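Jindimier Guest House, housekeeping and linen meeting, November
Minutes as typed up from the notepad, sorry for the shorthand
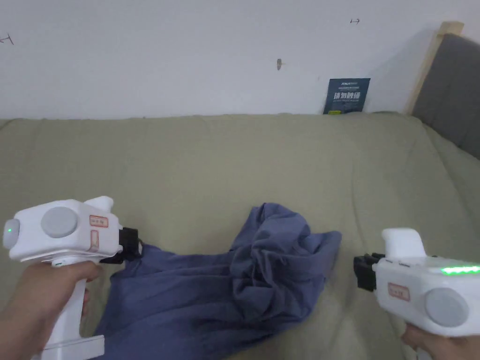 Started 2:15 pm in the back lounge, finished a bit after four. Present: housekeeping both shifts, front desk (left at three for check-ins, came back), kitchen for items 4 and 5, and the owner by phone until the line dropped.

1. Last month's minutes

Read, fine. One correction: the upstairs closet that got the new shelf is the one by the fire door, not the one by the bathroom. Whoever has been putting pillowcases in the bathroom one because of the minutes, please move them.

Carried over from last time:
- Dryer vent cleaned. Done.
- Label maker tape. Not done. Front desk to order.
- Hooks behind the doors in the Sisenmont annex. Half done, ran out of screws. See item 6.
- List of which rooms have two blankets and which have one. Started, lost, started again.

2. Towels

Long one. We are short of dark towels again. Desk says guests ask for a second set and get one from whatever is nearest, then the set goes back to the wrong floor. Morning shift says the bigger trouble is the pile. Things come out of the dryer, get dropped on the sofa in the lounge "for a minute" and are still there at dinner, all twisted up. By then the creases are in and half of it has to go round again.

Agreed: nothing sits on the sofa past 5 pm. If you empty the dryer you fold it, or you hand it over to somebody out loud. Leaving it and telling the desk later does not count as handing over.

Evening shift pointed out that the laundry room counter is full of cleaning bottles so there is noplace else to fold. True. Bottles to go on the low shelf under the window. Counter to be kept clear. Morning shift will do it tomorrow before breakfast.

How to fold, because we have at least three ways going:
- Bath towels: long edges in to the middle, then in half, then in half again. Fold facing out on the shelf.
- Hand towels: in thirds the long way, then in half.
- Bath mats: in half, in half. Don't roll.
- Kitchen cloths: kitchen does its own, they come back in the blue tub.

Shake each one out flat first. Find two corners, snap it, lay it down, smooth it with your hand from the middle out. Several people said they fold from the heap without shaking and that is why the stacks lean. One person folds against their chest and gets it perfectly square every time. Asked to show everyone. Did. The rest of us still need a flat surface.

Short argument about whether the dark ones should be washed apart from the white. Yes. It was always yes. Sign to go back up over the washer, the old one fell behind it.

3. Sofa and bed covers

The covers in the lounge and the two ground floor rooms need a proper rotation. At the moment they get washed when somebody notices. Proposed: lounge cover every week, bedroom throws at every change of guest, no exceptions for one night stays. Agreed.

The fitted ones shrink if they go in hot. Two are already tight at the back corners and pop off when a person sits down. Cold wash, low dry, take out while slightly damp and stretch over the cushions. Question if we should buy a size up next time. Yes, but use up what we have.

Lint. Dark towels shed on light covers and it looks dirty when it isn't. Lint roller to live in the drawer of the side table in the lounge, and to go BACK in the drawer. If it's going to be a folding spot in the afternoons then run the roller over the seat after. Takes a second.

Owner asked over the phone about replacing the lounge sofa. General no. It's comfortable, guests like it, the frame is solid. Would like new seat foam in the left side though. Owner to get a price. (Line dropped about here.)

4. Supplies order

Went through the Brandes order sheet line by line. Total last order was 2,691 including delivery, which is more than anybody guessed. A good part was bath mats we didn't need, there was a box behind the ironing board.

This time:
- Bath towels, 80, dark. Was going to be less but the annex opens two more rooms in spring.
- Pillow protectors, 30, zip not envelope.
- Hand towels, hold off. Count first. Evening shift to do it.
- Laundry soap, the unscented. Two guests had trouble with the other kind.
- Stain bar. As many as they will sell us.
- Clothespins, kitchen wants some too (for bags).
- No more bath mats!!

Desk asked could we look at Retska as well, they sent a sample pack. Sample towel passed around. Softer than ours, thinner at the hem. Morning shift doesn't trust the hem. Suggested we wash the sample with the normal loads till the next meeting and see what it looks like. OK. It has a knot of red thread sewn in one corner so it doesn't get lost. Don't put it in a guest room.

Kitchen wants cloths that aren't the same color as the hand towels. Reasonable. Got mixed up twice this month and nobody wants to dry their face on one that's been under the fryer. Kitchen to pick a color and tell the desk before the order goes in.

5. Mending and rags

Basket is overflowing. Rule as it was: small hole or loose hem goes in mending, anything bleached through or torn along the middle goes to rags. Almost 13 pieces in there now that are plainly rags, someone is being hopeful.

Rags to be cut in quarters and kept in the bin by the mop sink. Kitchen takes first pick. Don't cut with the good scissors. The good scissors are the ones with tape on the handle, they are for hems.

Mending evening: tried it once, was nice, people talked more than they sewed but six things got done. Will do again, with tea. No date set yet.

Single socks and guest clothing left behind: bag it, write the room number on the bag, shelf in the desk office. Keep till the end of the following month. At the moment there is a sweater, a scarf and a child's pajama top with no room number on any of it, so no way of calling anyone. Please, please write the number.

6. Sisenmont annex

Walkthrough done by both shifts. Notes:
- Linen closet smells closed up. Leave door open in the day, put a box of baking soda on the floor.
- Shelves too deep, back row is forgotten. Put blankets at the back and towels in front, since blankets don't move much.
- Hooks: four more doors to do. Need the longer screws.
- Carrying laundry across the yard in the rain. Lidded tubs would be better than the open baskets. Two tubs with wheels, or the wheels will get stuck in the gravel? Long discussion. Tubs with no wheels, carried by two people.
- Top floor window sticks. Reported.
- Room at the end has no chair to put a bag on, guests put the bag on the bed and the throw gets dirty. Move the spare chair over from the attic.

Question from evening shift if the annex could have its own small folding table. Everybody likes the idea. There's one in the attic with a wobbly leg, will bring it down and see. Should go along the wall, out of the way of the closet door.

7. Ironing

Only pillowcases and the table cloths for the breakfast room. Stop ironing the throws, it flattens them and takes forever. Board cover is scorched at the narrow end, new one on the Brandes list (forgot to put it above, add it).

Water in the iron: empty it after. Brown spots on two cases last week from old water. They came out in the end but it took three goes.

8. Any other business

- Radio in the laundry room. Allowed, low, off by 9 pm, room above can hear it.
- Pockets. Check your own apron pockets before washing. A pen went through with a load of whites. Not asking who.
- Somebody took home the big safety pins by accident, please bring back.
- Desk would like to be told when the folded stacks are up on the shelf in the morning so they can answer guests without running upstairs. Will hang a card on the closet door, green side out for ready, plain side for not ready. Trial run.
- Breakfast room napkins: are we going to paper? No decision. Kitchen for, housekeeping split. Next time.
- Sore wrists and backs. A few people mentioned it. Raise the laundry counter? Can't, it's fixed. Swap jobs halfway through the shift, folding then floors, floors then folding. Will try it starting tomorow.

To do list
Morning shift: clear counter, put sign back over washer, chair from the attic to the annex
Evening shift: count hand towels, cut rags, look at the wobbly table
Desk: label tape, Brandes order once kitchen has picked a color, bag labels, green card
Kitchen: pick a color
Owner: price for foam, long screws, sticking window

Next meeting same place, 2 pm and not quarter past. Bring the Retska towel.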